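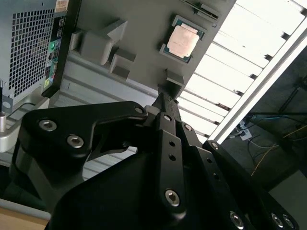
Wrist view, gray fixture plate with a processor in its recess.

Kaewsai: wrist and side camera recordings from the Zesbridge repair benches
Release notes and data card, 3 February 2021

Welcome, and thank you for taking an interest in what is, when you get down to it, a lot of footage of computers being worked on. Kaewsai holds 915 recordings made at Zesbridge, where a crew of technicians services used desktops and servers. Marnari put the arm on the bench, and Lamduan Duangkaew looked after the recordings from the first day in June.
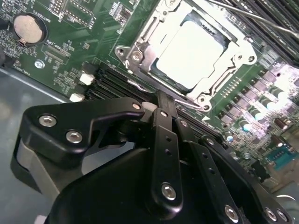

We talked with the technicians for a good while before choosing the tasks, and their wishes weren't quite what the managers had guessed. People liked diagnosing a dead machine and wanted to keep it. What they were glad to hand over was the bending and the small, fussy handling near sockets, which is hard on the eyes and the wrists by late afternoon. So the recordings stay close to the processor, the memory slots and the parts fixture.
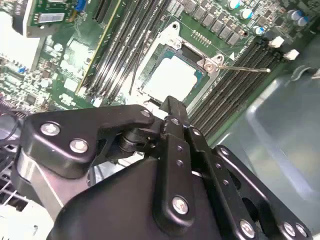

Wrist view, server board, gripper below the processor socket.

Jobs have changed, and we'd like users of the data to know how. Four technicians now split their week between ordinary repair and watching over the arm, and they asked for (and got!) the right to stop it whenever they like, with no form to fill in. Cadi Skyrme wrote the task labels with them, in their own shop words, so please don't tidy those up. Almost 100 recordings carry a technician's note as well, and some of the notes are pretty blunt.
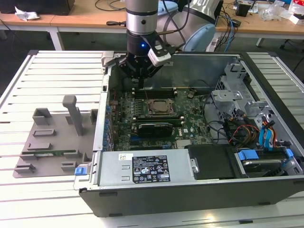
Did anyone lose their job over this?
Nobody was let go during the project, and Zesbridge agreed in writing to retrain before it reassigns. We can't speak for what happens after our part ends.

Files are grouped by task, then by camera. The Vokton loader reads them as they are. Corrections are very welcome, and Lamduan reads every one.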